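Stop Paying Extra for Your Kid's Name on Everything

Mar 22, 2018

Writing this fast between pickup and dinner so forgive the mess.

I have a drawer. You probably have the same drawer. Mine has name labels in it, sheets and sheets, iron-on ones and stick-on ones and some little oval ones for shoes that I bought at midnight in a mood. All of them have my son's name on them. Most of them are still on the sheet. I also have a water bottle with his name, a lunch bag with his name, a pencil case, a towel, and a birthday book where he is the hero and goes to the moon. He read that once.

I want to argue against all of it. Well, most of it. I'll get to the bit I'd keep.

My beef is with the small upcharge. It's never much. A couple of dollars to put the name on, another dollar for the nicer font, and if you want the name AND a little picture then that's the deluxe. Every single step is cheap. By the checkout you've paid near double for a thing that works precisely the same as the plain one, and which you now can't return. Read the small print on any of these sites. Personalized items are final sale. So if the zipper is bad or the color is off you'd better hope they're in a good mood.

And you can't hand it down. That's the one that gets me. My sister has a girl two years younger than mine and we've always passed bags of stuff back and forth. Coats, boots, the good scissors. Nothing with a name goes in the bag. Who wants a backpack with somebody else's kid stitched across it? So a perfectly fine backpack goes in the closet, and then the closet gets full, and then it's trash. A plain one would have done three kids. 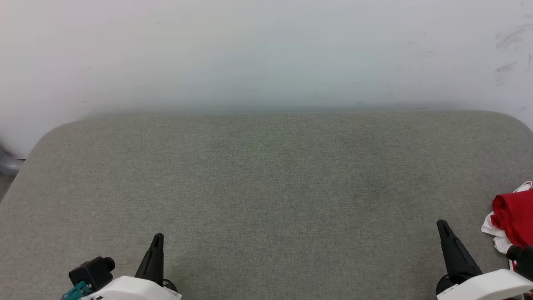
What the school asked for

In January our school sent home a letter. New label rules. Everything that comes in the building has to have first name, last name and room number, and there was an order form on the back for a company called Pratero, with a minimum of 50 labels per pack. Fifty! For a kid who owns two sweaters he is willing to wear.

I filled it out. Of course I did. The form was right there and it had a line for the teacher to check off and I am a coward.

The labels came and they were nice, I won't lie. Good glue. Little fox in the corner. They had the room number on them too, so in the fall, new room, they'll be wrong. I did point this out. I was told I could order again in August at the returning family price.

Now, what does a label need to do? It needs to get a sweater from the lost and found back to a kid. That's the entire job. A laundry pen does it. My mother wrote our names on the tag in ballpoint and every spring it had faded so she wrote it again. Took her a minute. When I said this at pickup, Bernadette Mac Carthaigh told me ballpoint was "a bit sad" and I've been thinking about it ever since, because I think that's really what is being sold. Not being a bit sad. A kid whose mom got the fox.

I like Bernadette. She's driven my son home more times than I can count. But she has it backwards. The kids do not care about the tag inside the collar. They can't see it. We see it, the moms and dads, when we're digging through the bin looking for ours.

The reward chart people

Then there's the rewards stuff, which bugs me more. Charts, certificates, stickers, stamps, "well done" postcards, and every one can have the child's name printed on or the teacher's name or your own personal message. I bought a chart. I spent a whole evening choosing the message. I settled on "Super Star Effort" which, if you want to know, is the thing it already said on the one without a custom message.

Did it work? For a week. Same as the blank chart we had before it, drawn on the back of an envelope, where he picked the stickers out himself from a dollar pack. He liked that one more, I think. He got to peel them. He put them on crooked and all over the edge and then he put one on the dog.

A sticker with your name already printed on it isn't much of a message. Somebody typed it in a box. What a kid likes is when the grownup stops what they're doing and looks at the thing, the drawing, the spelling words, whatever, and says oh, you did the hard one. You can write that on any piece of paper. Takes a pen. I know teachers are wiped out and have no time, and plenty of them are buying this stuff with their own money, which is a whole other column and I'll get too mad. I'm not blaming them. But if it's your own money then for pete's sake buy the plain roll. It's a big roll, it's cheap, it'll last.

Darragh Gilmartin taught my older one and he did this thing where he wrote a single word on the corner of the worksheet. One word. "Patient." "Funny." "Better." My daughter is in middle school now and she still has a bunch of those in a folder. She doesn't have any of the certificates. I don't even remember what was on them and I'm the one who had them framed for a bit in the hall.

The mistakes

Also they spell it wrong!! I forgot to say. If you have a regular name you don't know about this. My son is Umo to everyone, family name, long story. Twice now we have gotten things for Udo. A whole pencil set for Udo. I wrote to the shop, which was a place called Heffernan, small outfit, nice people I'm sure, and they said it printed what I typed. I checked. It did not. They had a picture of the order and I had a picture of the order and the two did not agree and it was final sale. Order number ended in 334, I can recite it, that's how many emails it took.

So we have 4 Udo pencils left, and the others got used up, and he thinks it's hilarious. He's told his class Udo is his brother. Fine. That's the most fun we've gotten out of any of these products and it came from a mistake. 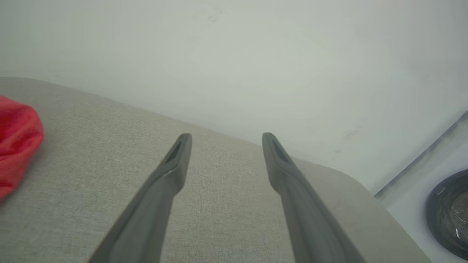 Anyway the point is that if it had been a plain set I'd have sent it back, or not cared, or given it to the neighbor. Put a name on a thing and it stops being worth anything to anyone else, and if the name is off then it isn't worth much to you either. You're taking on all the risk there and paying extra to do it.

I know what people say back to this. It's harmless. It's a treat. Kids love seeing their name. And sure, they do, when they're three or four and have just figured out the letters. I remember my daughter finding her name on a bike plate in a gift shop and losing her mind. It was great. But it was great because she found it, on a rack with all the others, and it was one plate. If every object in the house has your name on it then what's there to find? It's just what stuff looks like.

There's a safety thing too that I'll only mention, because I'm not an expert and don't want to scare anyone. Some parents don't love a first name in huge letters on the outside of a backpack, where any stranger can read it and call it out. I never gave it a thought till another mom brought it up. Now I put it inside. With a pen!

OK what I'd keep. I said I would get to it. The stocking. We have stockings with the names on and they come out once a year and nobody will outgrow a stocking, and my mother-in-law sewed them herself, and there was no upcharge. The mug my daughter painted, where she wrote MOM and then ran out of room and put the second M on the handle. The growth chart on the door frame, which is just pencil. And OK, fine, the shoe ovals. The shoe ovals are useful. All the kids have the same black sneakers and those come off for gym and it's chaos in there. I'll give you the shoe ovals.

But that's one sheet, not fifty labels with a fox.

If you're on a parent group at your school and they're about to send home one of those forms, could you ask for a line at the bottom? Just a line. "Or write it on with a permanent marker." That's all I want. Some families really can't swing the pack and they shouldn't have to come to the office and say so. And some of us could swing it and would like permission to not. Our school gets a cut of each order, I understand that, it goes to the library, and I'd rather hand the library a check and have them get the whole thing. I wrote that in an email to the office. They said thank you for your feedback.

I'm not going to throw out what's in the drawer. He'll get new sweaters at some point and I'll use the labels up, wrong room number and all, I'll cross it out. And his birthday is coming, and his grandmother has already called to ask how we spell it, is it with a D or an M, becuase she saw a really cute robe. I told her M. I told her twice. I'll let you know what shows up.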